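Boards Storage Office Rooms Log in

Help > Floors > Carpet tile

Lint on office carpet and in the corners of a plastic panel

Roman Tokarz
We have dark gray carpet at the Tremmont office and every white speck shows. There is also a gray plastic panel with two round fasteners, and I can't get a vacuum head into its corners.

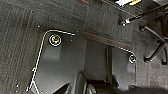
Brolach
Crevice tool first, then a dry paintbrush. Go along the ribs of the carpet, then across.

Żak
Just vacuum more often.

Roman Tokarz
OK, will try the brush. The wire shelf is next. It has casters, and the lower shelves are packed.

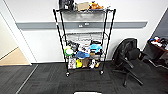 Moving a loaded wire shelf

Fustidstead
Take the heavy things off first. Push from low down, with 2 people if it's tall.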